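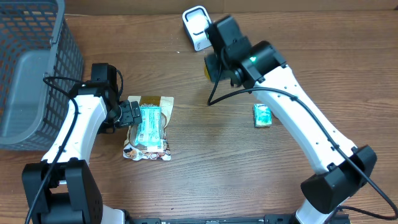
Was the grasp planning done on the arms or on a separate machine, a reader asked after my short note on the Carham open day, and did anyone say what the cycle time was? Separate machine, under the bench, one per pair of arms. The cycle time takes longer to answer.

I went on 16/06/2023, afternoon session. Fudeo had the larger of the two rooms and was running a two-arm sorting cell on a wood tabletop, both arms bolted to one black rail at the front edge. The task was to clear mixed small goods into a gray mesh basket on the left. The goods were ordinary shop items: a snack package, a small light blue packet, a little mint green and white box.

Film wrappers are the hard case. The host said the planner treats a crinkled package as a rigid body until the fingers close, then corrects from motor current. When one packet lies on top of another, the upper one is supposed to go first. In the runs I watched, the order was right each time the two prints differed clearly in color. With two similar wrappers stacked, the planner twice went for both at once and dropped one back on the table.

On cycle time, the handout says 18 picks per minute for the pair. I timed a full run of 25 items with my phone and got noticeably less, mainly from waiting. The left arm has the short path to the basket. The right arm has to hold high until the left one is out of the way, and it spends a lot of the run parked up there. Moving the basket to the middle of the far edge would help, and I suggested it. The answer was that the far edge is reserved for other hardware.

Cables are routed outside the links, from the wrist back to the base, with a generous loop at the top. Fine for a demo. I would want clips on it before running two shifts.

The Ragab gripper pads were rated for 800 hours according to the label on the spare set. I did not get a figure for actual wear on film.

Polamov showed a conveyor version in the second room, but it was down for a controller fault both times I looked in. They expect to have it at the October session. Registration for that is by email, 3 people per company at most, and parking is in the rear lot only.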